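Kanini Khaemba on making Kamton, and why it has so few drums

Kanini Khaemba wrote most of her second album at a kitchen table in Toltham, with a nylon-string guitar and a keyboard that she has owned since school. Kamton has 11 songs and lasts a little over half an hour. It is quieter than her first record, Bidum, and to my ears a good deal better.

We spoke by phone in the late afternoon, between a rehearsal and her supper. She had a cold and apologised for it twice.

"I'd got tired of playing the Bidum songs," she said. "They were written to be loud. I'd come off stage with no voice left and then have to do it again the next night. I wanted to write some things I could sing sitting down."

The first song she finished was "Joo", which now opens the album. It is built on four notes of guitar, repeated almost all the way through, with her voice low and close to the microphone. She told me the recorded vocal is the second take.

"I did 13 in the end. We went back and listened to all of them and the second was the one. The later ones were more in tune, I'll admit that. But I'd started acting by then." 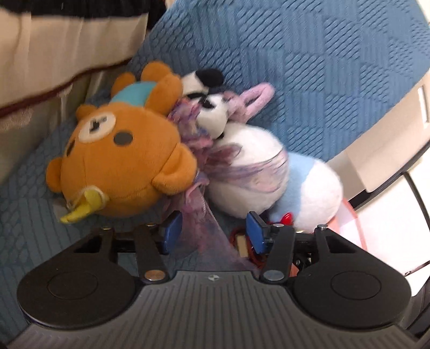 Working with Lertchai Yensuk

The album was produced by Lertchai Yensuk, who also plays bass and the small amount of piano. The pair met when he mixed a live session for her, and she sent him rough versions of the new songs a few months later. He wrote back with a list of things to take out.

"He wanted the drums gone from nearly everything," Khaemba said. "I was a bit put out, because I'd spent ages on them. I muted them to prove him wrong and then I left them muted."

Drums remain on two songs, and on one of those it is only brushes on a snare. Yensuk, who joined the call for ten minutes, said he had been thinking mainly of her breathing.

"On the demos you could hear her take a breath before each line, and it told you where the line was going," he said. "As soon as the drums came in you lost it. I didn't have a grand plan beyond that."

They disagreed about the strings. Khaemba wanted a full section on "Low Water", the longest track, and Yensuk thought a single cello would do. They recorded both. The finished version starts with the cello alone and the rest come in for the last verse, and she still thinks they should come in sooner.

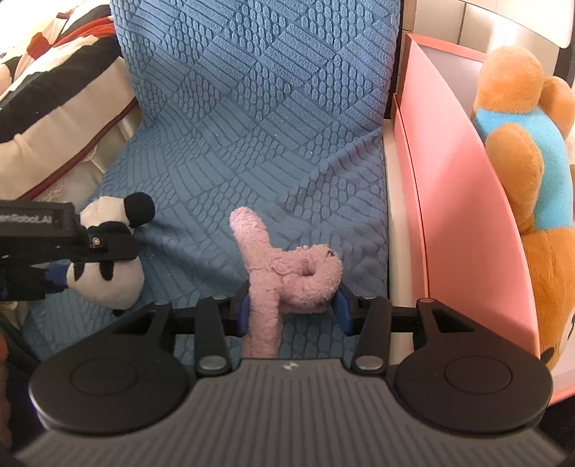

4 min read

Much of Kamton is about living in a small town after a long time away. Khaemba moved back to Toltham when her lease ran out and meant to stay until the spring. The title track lists the shops on one street, in order, as they were when she was a child.

"My mum says I've got the baker and the shoe shop the wrong way round," she said. "I'd already recorded it. I'll sing it her way live."

I asked whether she minded the record being called sleepy, as one early review had put it. She said she didn't.

"People have told me they put it on in the evening and don't get to the end. That's all right. The last song's good, though, so I hope they try it in the daytime as well."

She will play a short run of shows in May, as a trio with Yensuk on bass and a cellist still to be confirmed. A few songs from Bidum will be in the set, played slower. She has started on new material too — three songs so far, one of them with drums.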